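Updating a leadership change in the Westcombe Health Department staff directory

Section 3: Replacing a commissioner or acting head

Use these steps when the mayor's office has confirmed a new appointment. You need an editor account in Plallis, the directory system.

1. Sign in to Plallis and open Leadership.

2. Select the outgoing official's record and choose End Term. Do not choose Delete. Deleted records take their signed orders with them. 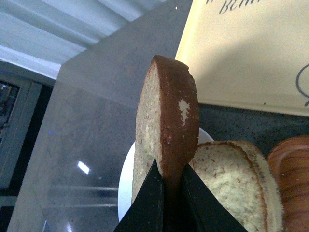 3. Enter the last day of service from the appointment letter.

4. Choose Add Official and type the name as it appears in the letter. Leave Title blank for now — the system fills it in at step 6. 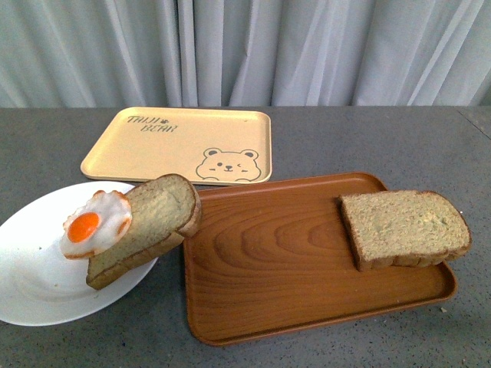

1,466 words in full guide · 7 min read

Caution: An acting head cannot sign health orders until the city clerk has filed the letter. Check with Usman Bangash in the clerk's office before going on.

5. Attach the letter as a PDF. 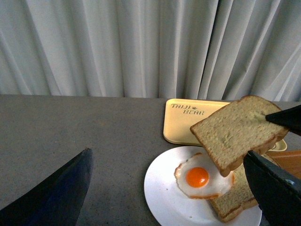

6. Select Publish. A second editor must approve the change within two hours or it returns to draft.

Note: Press contacts are kept in a separate list. Send changes to Hye-jin Kong.
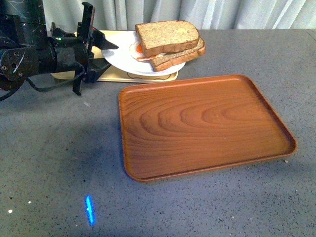 What happens to orders signed by the former commissioner?
They stay in force under the original signature until they expire or the new commissioner withdraws them.

7. Sign out of Plallis.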